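4.2 Small changes and the decision to repaint

The second part of the study looks at how people who rent or own a small home choose colours for it when they don't plan any building work. We sent the questionnaire to readers of three home decorating newsletters in the towns of Murkon and Flollen, and 995 households gave complete answers. Together they reported 3,406 separate changes made during the previous year. A change could be very small, for example new cushion covers, or a larger one such as painting a whole room.

The most common order was not the one we expected from the literature. Decorating guides usually advise to begin with the walls and to choose the small things last. In our answers the small things were often bought first, and the wall colour was chosen afterwards to suit them. 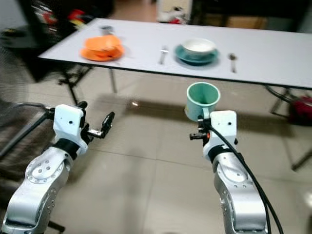 For this reason we asked a second group of questions to 29 households which had repainted at least one room. The interviews took place in the home of the participant, usually after dinner, and lasted less than one hour. Each participant was asked to show us the first object bought for the room and to tell us which colours were considered before the final one. In several homes the sample cards from the paint shop were still taped to the wall, and this helped the participants to remember.

Three types of answer can be recognized. In the first type, the household owned one favourite object, such as a rug or a lamp, and looked for a paint of a similar colour but paler. In the second type, the wall was kept neutral on purpose so that the small objects could be replaced every season. In the third type the colour was copied from a magazine, and the objects already in the home were moved to another room — sometimes only for a few weeks, until the owner missed them.

Figure 3. Pale green ceramic mug, its handle held by a black two-finger gripper.

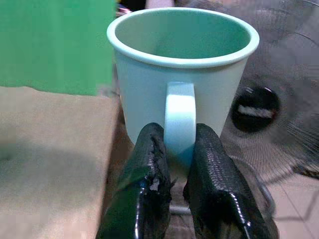 Bajwa

The third type was more frequent among renters than among owners. We find this surprising, as most renters must ask permission before they paint. One possible explanation is that the permission itself makes the decision more serious: a person who has to write a letter to the landlord wants to be sure of the result, and a finished room in a magazine gives more confidence than a small card.

Cost was mentioned less often than we had supposed. Participants who had used the Zandent sample pots spoke mainly of the time needed for a second coat, and of the difference between the colour in the morning and the colour under a ceiling lamp. This difference is treated separately in Section 4.3, together with the answers on curtains and blinds.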